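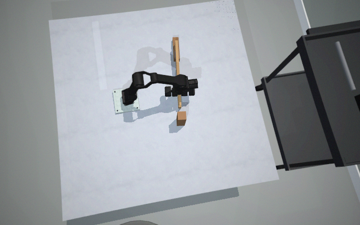

You always know who is across from you at a square table, Ifeoma Yusuf told us in her second interview, and sometimes that is the very trouble with it. She had been coming to the evening conversation class at the Nesa center since April, and she had sat at every kind of table the center owns, so we were inclined to listen. At the long tables, she went on, you talk to the person beside you and let the far end look after itself. At a square one you have a whole person facing you all evening, and if the two of you have run out of things to say by the first break, well, there you both are.

Figure 4. A square white tabletop against a gray floor, rendered from above.

We have started this section with her remark since it says in a few plain words what took us a good many pages of field notes to get to. The earlier sections dealt with attendance and with the lesson plans themselves. In this one we turn to the furniture, and we ask the reader's patience, for we know that tables are not everybody's idea of a gripping subject. They were not ours either when the study began. The interview guide we first drew up had a single question on the room ("Was the room comfortable?"), and it was the learners who kept steering us back to where they had sat, and next to whom, and how far away the other people seemed.

4.1 What the learners wrote

At the end of each session the learners were given a card with two open questions on it and as much time as they liked to fill it in. Over the 17 sessions, 52 learners handed in 526 cards. We set aside the ones that were blank or that we could not read, even with two of us bent over them under a good lamp, and this left 486 for coding. Siriporn Rojanasak coded the full set first, and a second reader then worked through it without seeing her codes. Where the two differed they sat down together and talked it over until they agreed, or until they agreed that the card could bear both readings, in which case it was given both codes.

We had not planned a code for tables. It was added during the first pass, after Rojanasak noticed that a remark she had been filing under "other" was turning up in one form or another on card after card. Some writers named the table outright. Others wrote of "our corner" or "my side," or of having been "stuck on the end," and we had a fair amount of back and forth over whether such phrases ought to count. In the end we counted them. A person who writes "my side" is telling you something about how the evening was arranged, whether or not the word table comes into it.

4.2 Square tables and the business of sides

Square tables seem to hand each person a side. This is a small thing, but it was mentioned with real warmth by learners who were new to the class, and particularly by those who described themselves as shy. One wrote that she liked having "a place with edges." Another said that at a square table he did not have to wonder whether his books were in somebody's way, and that this left him free to worry about his verbs. We found it hard not to smile at that, and we have quoted it to colleagues more often than we should.

The shape asks something in return, though. With one learner to a side, as the tables were usually set, a group of four has two pairs who face each other and no natural way for the talk to travel around. In our notes the conversation tends to go straight across, then straight across the other way, and the two lines cross in the middle without much meeting. A good teacher can get around this easily enough. Ibrahim, whose Thursday group is not named as such elsewhere in this paper but appears throughout as Group B, simply had everyone shift one place after each exercise, and his learners complained cheerfully and did it. In the groups where people stayed put, the pairs that formed in the first session were very often the pairs we saw in the last.

Corners deserve a word of their own. When two learners wanted to share a sheet of paper they would not, as a rule, pass it across. They slid their chairs toward the nearest corner and read it there, heads together, each still more or less on their own side. Once we had begun to look for this we saw it everywhere, and some of the longest stretches of talk we recorded took place over a corner. The sheet would be finished and folded away, and the two would go on sitting like that, talking of bus routes or somebody's daughter's school, in the language they had come to practice and had for the moment forgotten to be nervous about.

4.3 White tops

The color of the tops came up far less, and we would have left it out were it not for how firmly people felt about it when it did. A white top, several learners said, made the room feel clean and bright and "like a proper place to study." Others found it tiring. A white worksheet on a white table is a hard thing to keep hold of with the eyes at the end of a working day, and two of the older learners had taken to bringing a dark place mat from home to put underneath. (Both mats were much admired, and by the later sessions there were more of them.)

There is the matter of reflections as well. A pale surface under overhead lights will often show a soft lighter patch somewhere, and a person whose paper happens to lie in it will shift the paper, and then the chair, and after a while will be sitting in a slightly different relation to everyone else without ever having decided to. We cannot show from our cards that this changed how anyone talked. We only observed that chairs moved over the course of an evening, that they moved more at the white tables than at the wood-colored ones, and that by the close of a session a square arrangement was seldom still square. We would be glad to see somebody look into it with better tools than a notebook and a floor plan.

Then again, a white top shows every mark, and people behave accordingly. Coffee was set down with care, or on a napkin, or kept on the floor by the chair leg, where it was in far greater danger. One learner wrote that she pressed lightly with her pencil for fear of going through the page, "and then the teacher cannot read it." At the wood-colored tables we noted nothing of the kind. Mugs went down wherever there was room.

4.4 What the teachers made of it

The teachers were on the whole less interested in tables than the learners were, and a little amused by us for asking. Their concern was for time. Moving furniture at the start of a session takes minutes that could be spent on the lesson, and moving it back at the end takes minutes that belong to them. Two of them had used the Skillora planning sheets, which leave a space for a sketch of the room, and both told us they had stopped filling that space in after the first few weeks.

Yet when we read them a selection of the cards, with the names taken off, the mood changed. One teacher asked to hear the remark about "a place with edges" a second time. Another said she had always put her quietest learners at the end of the long table so that they would not feel watched, and she wondered aloud whether they had felt left out there instead. We told her truthfully that the cards pointed both ways. Some learners loved the end of the long table and said so, and would have been miserable anywhere else.

For this reason we are wary of recommending a shape. What we would suggest is a good deal more modest, that learners be asked now and then where they would like to sit, and that the question be put to them on paper, so that the shy ones may answer it too. In Section 5 we return to the pairs that formed at the square tables and follow them through the second half of the course, when the groups were mixed and a number of people found themselves facing somebody new.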